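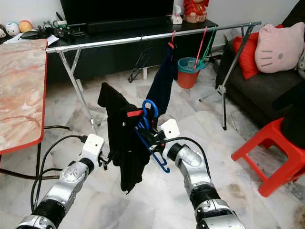
Two Arms, One Hanger: Questions from the Zisenum Open Day

Search this site Enter keywords Go

Zisenum opened its doors in June for an afternoon of demonstrations, and most of the visitors I spoke to spent their time at the laundry station. The task there is to put a garment on a plastic clothes hanger and hang it on a folding drying rack. Tolera Kahsay has been responsible for the two-arm work since the company moved to Mumcombe, and he answered questions between runs.

I asked first why the company shows laundry to the public when its customers are hotels and care homes with larger problems.

"It is one of the larger problems," he said. "Sheets go through a machine. Shirts and shorts go through a person's hands. A hanger has a fixed shape and the cloth does not, and you have to manage both at once with two grippers."

The station is furnished as a living room, with a sofa, a television, a table and the rack standing on tile. Kahsay said the furniture stays in place during runs. Cushions and spare clothing are left where they land, and the drying rack is moved between sessions by whoever is on shift. The controller gets no floor plan. It finds the rail each time from the camera at the head.

The garment I watched was black, on a blue hanger. Dark cloth is the harder case, Kahsay said, as folds in it have little contrast and the edge of a sleeve or a leg opening is easily lost against the rest.

"With a white shirt you can see the opening. With a black one you are estimating it. We score the two separately, otherwise the white shirts flatter the result."

He gave me the figures for the week before the visit. Out of 40 attempts with light garments, the station finished 9 without a regrasp. A further 20 were finished with one or more regrasps. Dark garments did worse, and he would not quote a figure until the set was complete. A run is stopped at 43 seconds for the insertion step alone; hanging is timed on its own clock.

Evdokia Tsakiris, who writes the grasp planner, joined us at that point and disagreed with the cutoff. In her view it hides the useful failures.

"If you stop it there, you record a timeout. If you let it continue, you find out that the left arm had the cloth a few centimeters too far in and could never have worked. Those are different faults and they should have different names."

Kahsay replied that the cutoff was there to keep the sessions comparable, and that she was free to review the recordings. She said she did. The matter appears to be an old one.

On hardware, both were brief. The wrists are boxy modules in white, and the cabling runs outside the arms. I asked about that. Kahsay said external cable can be replaced in a few minutes with the arm still mounted — the price is that the planner has to keep the slack away from the work. Tsakiris said this removes a number of otherwise good elbow positions, mostly those where the forearms cross.

The grippers are small. A wider finger would hold cloth more securely, but it would not close cleanly on a hanger. The team tried interchangeable fingers last year on a unit supplied by Stestach and went back to a single type, as the change took longer than the task.

Farhad Heydari, visiting from a linen service, asked from behind the rope whether the station could sort hangers by color. It cannot. Kahsay told him color is recorded but has no effect on the grasp; what matters is the thickness of the hanger and the shape of its hook.

Heydari then asked when he could buy one. Kahsay said there was no product at present, and that the next milestone was an unattended session of one hour. The longest so far had ended when a garment slid off the rail and the station had no routine for picking it up from the floor.

Tsakiris is writing that routine now. She expects to test it first on towels.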